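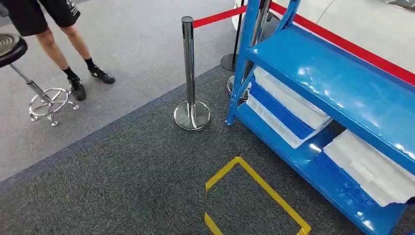 Figure 1. Carpeted floor with a taped outline, belt barrier posts and a stool.

Ilze Ķēniņš told us, quite early in our stay at Idcombe, that she never reads a sign if there is a line on the floor to follow, and we have come to think that a good many visitors feel the same way. Her remark stayed with us through all 24 interviews, and it shaped the way we went back over our notes in January.

We had begun with posts and belts, which are what most people think of when they think of keeping a room in order. A red belt at hand height, like the one in Figure 1, is easy to notice from across a room, and people were kind enough to tell us at length how they felt about such belts - mostly patient, now and then a little scolded. Floor markings drew gentler words. Birdie Yazzie spoke fondly of yellow tape, which she said lets her know where a thing belongs without making any fuss over it, and Reginald Lindgren liked that he could step across it with his hands full.

Carpet edges came up less often, in only eight of the interviews, but we would not want to pass over them. A change from light gray to dark gray can suggest a boundary too, although several people said they had walked over one for years before they gave it any thought. We return to these quieter boundaries in the next section, together with the Fitzsimmons floor plans.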